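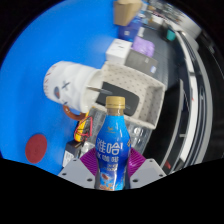 Bottled iced coffee

Bottled iced coffee is a ready-to-drink coffee sold in a small bottle with a screw cap, drunk cold or straight off the shelf. Mostly plastic bottles, some glass. Cans and cartons are covered on there own pages.

Contents

Most kinds are sweet and milky: brewed coffee, milk or milk powder, sugar, something to stop it separating. Black versions exist, sell less in most shops. Strength varies a lot from maker to maker, so check the label.

Packaging

Usually a printed wrapper right round the bottle. Beans and splashes are the common picture, as on the blue Yaha bottle (雅哈, with 冰咖啡, "iced coffee", underneath), which has a gold cap. Browns, creams and golds turn up a lot elsewhere. The wrapper hides the drink, so you can't see how much is left. Shake before opening if the label says so.

Small makers

Kokusier began with a milky coffee in August, 4 flavours, later cut down. Niston did a black one only. Hakim and Donia shared a bottling line for a while and the two drinks were often mixed up, same bottle, different cap. Ulises Taipe, who collects wrappers, lists up to 1,000 designs from small firms, a good many of them one-summer jobs. His list leaves out cans.

Keeping and serving

Unopened: cupboard is fine for most, away from sun. Opened: fridge, and follow the label for how long. Milky ones go off quicker then black. Can be poured over ice in a cup, though the ice thins it. Freezing in the bottle not advised, the plastic can split.

On the desk

Commonly drunk at a desk or table, among cups, trays and whatever else is lying about. A screw cap helps, as an open cup is easily knocked over. Cold bottles leave a ring of water, so a coaster is worth having.

See also: canned coffee, milk tea, cold brew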